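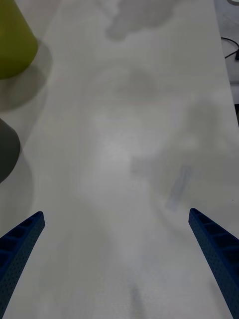 How to remove gray haze from a white matte tabletop?

I bought a white table from Reltetti in March, for sorting small parts and samples at home. The surface is matte, not shiny. I wipe it every evening, but under the lamp I still see cloudy gray areas in the middle and toward the far end, and one bluish-gray patch on the right which has almost a rectangular shape. I can not decide if it is dirt, damage or only light. The table did cost 931, so I am careful and did not try anything strong. Is there a method which does not make the surface shiny?
Asked by Sille Arnardóttir

3 answers

Clokham 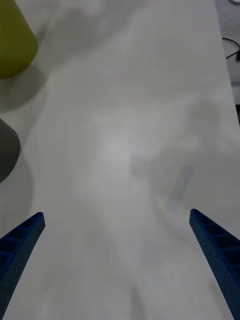
First you should find out how much of it is really on the table. White matte surfaces show every soft shadow, and a single lamp makes it worse. Your table has a bright, washed-out place in the middle and blurry gray shapes over the center and right, and such shapes with no clear border are often shadow. Move the lamp to the other side and look again in the same places. Take also away what stands on the table, including the yellow-green thing in the corner. If a gray shape moves with the lamp, leave it alone. If it stays, mark it with a small piece of paper and clean only there.

For cleaning I use warm water with two drops of dish soap and a soft white cloth. Wipe in straight lines, then again with clean water, then dry at once. Do not use the melamine sponge — it is a very fine sandpaper, and on a matte surface you will get a shiny spot which never goes away. I made this mistake on my own desk.

Ingvarsson
Just use sandpaper 3000, it takes everything off. I did it on a boat.

Comment from Clokham: Please don't. A boat can be polished after, a matte tabletop can not.

Brikance
I agree with the first answer, but I want to add something about drying. Many times the haze is old soap. People wipe with soap every evening and never rinse, and the layer grows slowly. Do one week with only water and see if it becomes better.

Also keep the small things in cups when you work, so that they do not roll and leave marks. I put bottles in paper cups,

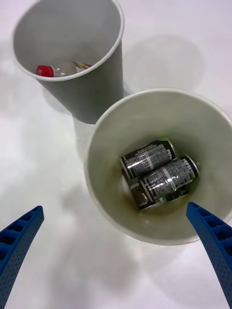 but check the bottom of each cup before you use it again. Old liquid that dried inside can become soft and go through the paper, and then you have a ring on the white surface. For a ring, lay a damp cloth on it for ten minutes, and after that wipe it with a dry one. Throw away the cup.

Was this helpful? 1068 views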